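Self-supervised grasping: is the success rate a result or a mood?

imccoy_iona
Member, Pultville
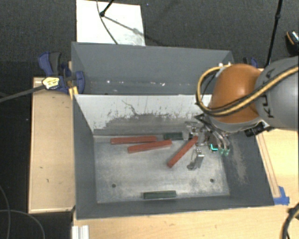 So I've been trying to reproduce the Munro pushing-plus-grasping result on our KUKA, colored blocks in a bin, two policies learned together, reward only when a grasp closes on something. The claim is that if you let the arm learn to shove things apart before grabbing, you beat a grasp-only baseline on cluttered starts.

After 2,000 attempts I can report that my arm has learned to shove. It is very good at shoving. It shoves a bar up against the wall, admires its work, and shoves it again.

Grasp-only baseline, same bin, same blocks: slightly better. I'd like someone to tell me what I've done wrong before I tell my advisor that the paper did.

- Iona McIver

hswanson
Senior member

Are you giving any reward for the push itself? In the original they pay the push a little if the depth image changes enough afterward. If you kept that term, congratulations, you have built a machine that gets paid to rearrange furniture.

imccoy_iona

I kept it. It's in the paper!

hswanson

Lots of things are in the paper. Set it to zero and let the push get its credit through the discounted value of the next grasp. Slower to train, but it stops treating scenery changes as income.

lorna_p
Member, Clollham

Going to disagree with Hamish. We zeroed the push reward last October and the push policy simply died. It went nine restarts without a single useful push, and we ended up with grasp-only plus extra steps. The change term is ugly but you need something early on. Anneal it.

Also, Iona, what are your block starts? Long thin bars lying nearly side by side are a different problem from cubes. A top-down two-finger grasp on a bar has one good orientation and a lot of bad ones. How finely are you discretizing the wrist angle?

imccoy_iona

16 rotations for both. Starts are whatever falls out of my hand when I tip them in, which I have been calling "randomized."

fmenzies

"Randomized" is doing a lot of work there. Your wrist has habits. We compared hand-dumped starts with sampled poses at Nirnumcombe and the gap between methods moved more than the gap the method was supposed to explain. I would not believe either of your numbers until both policies have seen the same list of starts.

hswanson

Fiona is right and I resent it. Log the start poses, replay them for both.

ctennant
Moderator

Two things from the less glamorous end.

Walls. If your action space allows grasps near the side of the bin, a lot of those will be refused by the collision check, and how you score a refused grasp matters. Scored as a failure, the policy learns that walls are bad. Dropped from the buffer, it learns nothing about walls and keeps parking blocks there. "Shoves a bar up against the wall, admires its work" sounds like the second one to me.

And the depth background. Scuffed metal gives you junk returns. If your change detector thinks a shiny patch moved, you're paying for pushes that touched air.

imccoy_iona

...refused grasps are dropped from the buffer.

lorna_p

There it is.

hswanson

Still say the push reward should be zero.

lorna_p

You say that about every reward, Hamish.

imccoy_iona

OK, update, 7th July. Refused grasps now count as failures, fixed list of starts, push reward annealed the way Lorna does it. The wall parking has mostly gone away. Push-plus-grasp is now ahead of the baseline, by a margin I would describe as publishable if you squint. I only have two seeds, so please don't quote me.

fmenzies

Two seeds and three changes at once. Which one fixed it?

imccoy_iona

I was hoping you'd gone home.

fmenzies

Run the refused-grasp fix alone. My money's on that, and if so it should help your baseline too, in which case the margin may shrink again.

imccoy_iona

Started it just now. Will post the curves in this thread, whichever way they go.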